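Skena Hub Motor Service Guide
Section 4: Opening the Motor and Checking the Bearing

Before You Begin

This section applies to Skena hub motors that have completed 2,000 hours of service. Motors used in dusty locations are to be opened at 1,500 hours. Disconnect the supply and remove the motor from its mounting as directed in Section 3.

1. Remove the cover screws and place them in the parts tray.

2. Lift the housing straight up and set it beside the winding assembly.
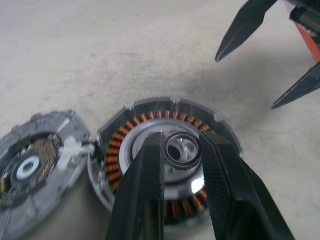
The bearing must be inspected before any cleaning fluid is applied. Hold it by the outer ring only. It sits slightly raised on the polished hub, with the copper windings arranged in a ring around it, and a tool that slips from the bearing can reach the coils. Keep metal picks away from the windings at all times.

CAUTION: The magnets are strong and brittle. Keep loose screws and steel tools clear of them.

3. Prepare the work table. The surface must be level, light in color and free of filings. Wipe it down and let it dry before any part is set on it.

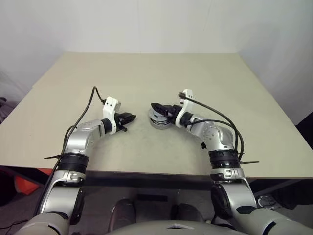 Issue 4 — 31 January 2020

Questions about table height or lighting should be sent to Jeanie Dunbar, Service Documentation, Gillies Works.

4. Lay the parts out separately on the table. The copper-wound stator, the gray toothed ring and the silver disc with the black rim should each be reachable without passing a hand over another part.

NOTE: Do not stack parts — even briefly. Scratches on the hub face are not covered by the service agreement. 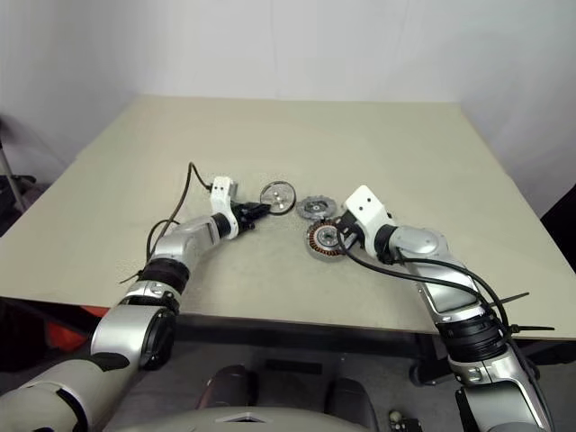 5. Turn the bearing slowly by hand. If it feels rough or catches, replace it with the bearing supplied in the Ekex service kit.

6. Record the result on the service card and proceed to Section 5, Reassembly.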